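Penuseck open day — who else was there?

nurkier_fan
Posts: 375

I went to the Penuseck open day in May and I want to write down my impressions before I forget. Please excuse my English, it is my third language.

The doors opened at 10 in the morning and the line was already long. At the desk they told me I was visitor 557. First there was a talk in the Gindley hall, too long for my taste, and after it they let us in small groups to the demonstration room. The task was a simple one: bread and a plate, two arms with hands of human shape. I stood near the screen which shows the view from the robot's side, and I liked this view more than the view from the chairs.

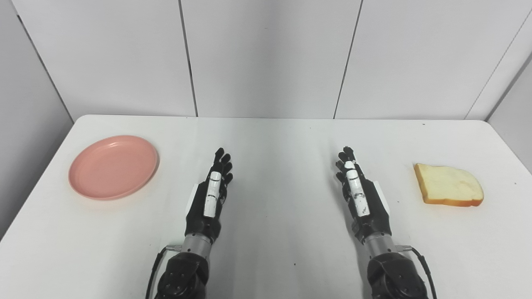

begay_bench
Posts: 1612

I was in the afternoon group and I do not share the enthusiasm. One slice of bread on a clean white table is a very kind test. My kitchen does not look like this. I asked the presenter about a cluttered table and the answer was "later this year", the same answer I received at the last open day.

nurkier_fan

I agree that the table is kind. But bread is soft, and a hand which presses too hard will spoil it. For me this is a more honest test than the usual wooden blocks.

softgrip2
Posts: 2

Did they say if it was run by a person or by itself? From the chairs I could not hear anything, the fans in the ceiling were too loud.

begay_bench

They said both, depending on the hour. My group got the operated one — this should be written on the door, in my opinion.

nurkier_fan

In my group they did not say it clearly, so I will not claim anything. I wrote to Penuseck and asked. When they answer I will post it in this thread.

softgrip2

Thank you. Please ask also about the parking.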